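PRESS RELEASE

Erncombe, 19 Dec 2021

Ikum opens planning service for small companies who want to buy their first gripper arm

Ikum, the automation planning office in Erncombe, today opens its new service Fliltlow to all customers. Fliltlow is made for workshops, packing firms and small laboratories which are thinking of buying a robot arm with a gripper, but which do not yet know how much money they must put aside for it. The customer tries the work first in simulated rooms and receives afterwards a written budget plan.

The service was in a trial period until the end of November. During this time 78 companies took part, most of them with fewer than 50 people on the payroll. For the greater part of them it was the first purchase of this kind.

"Many owners come to us with a price list in the hand and they ask which arm is the best," says Şükran Tokgöz, head of planning at Ikum. "I ask them back which object they want to lift, how often in one hour, and who will look after the machine when it stops. These answers decide the budget. The price of the arm is only one line in it."

In the trial period the customers found that the costs beside the arm are often forgotten. A gripper must be chosen for the object. The table or the floor must be strong enough. Somebody must be trained, spare fingers must be in the cupboard, and in many buildings the electrician has to come before the machine can be installed. Fliltlow puts all these points in one table, with one column for the first year and one column for each of the four years after.

Before the table is written, the work is tested in simulation. Ikum keeps a library of more than 300 simulated rooms, with very different walls, colours and light. Some of them are plain and bright, others are dark or strongly patterned. Customers are sometimes surprised about this, but a buyer who plans for camera guidance should know early if the lighting in his building will need money too. 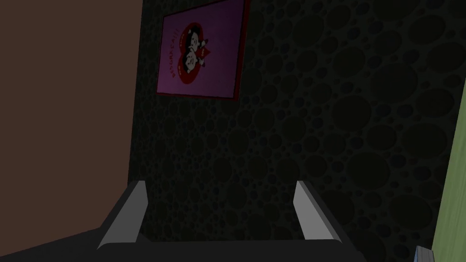
Simulated room with dim light and a patterned wall, with the open gripper at the bottom of the view.

Every planning job contains 500 simulated runs. The customer may choose the objects and up to six rooms. At the end he gets a report which shows in which rooms the chosen gripper had difficulties, and what a different gripper or a better lamp would cost. The report is written in everyday words, so that it can be given also to the bank or to the accountant.

One of the first customers was Fuchs, a family firm which packs glass jars and small metal tins. The firm had planned to order two arms in the same year. After the report it decided to buy one arm and to use the rest of the money for a second set of fingers and for the training of three employees. The second arm is now in the budget of the following year, and the firm will look at the numbers again before it signs.

"We do not tell the customer that he must buy," says Tokgöz. "In some cases our advice was to wait one year, or to rent. A company that rents for some months and writes down every stop of the machine has afterwards a much better basis for the purchase."

Ikum does not sell arms or grippers and takes no commission from manufacturers. The prices in the budget table come from written offers, which the customer can see in full. If an offer becomes invalid within three months, the table is corrected once without extra cost.

Price and booking

The complete planning job costs 2,000 pounds and takes normally four weeks. Companies which took part in the trial period can have their table renewed at half of this price. It is also possible to book only the budget table, without simulation, when the customer has already made his own tests. The price for this depends on the number of workplaces and is given on request.

For the first talk, customers are kindly asked to prepare the following information:

Size and weight of the objects
Number of pieces per hour
Free space at the workplace, with height
Kind of lighting in the building
Wished date of installation
Upper limit of the budget, if there is one already

About Ikum

Ikum is an independent planning office with seat in Erncombe. It advises small and medium companies in the purchase of automation equipment, from the first cost estimate until the acceptance of the machine.

Press contact

Şükran Tokgöz, Head of Planning, Ikum, Erncombe
Further information and the blank budget table can be requested from the press office.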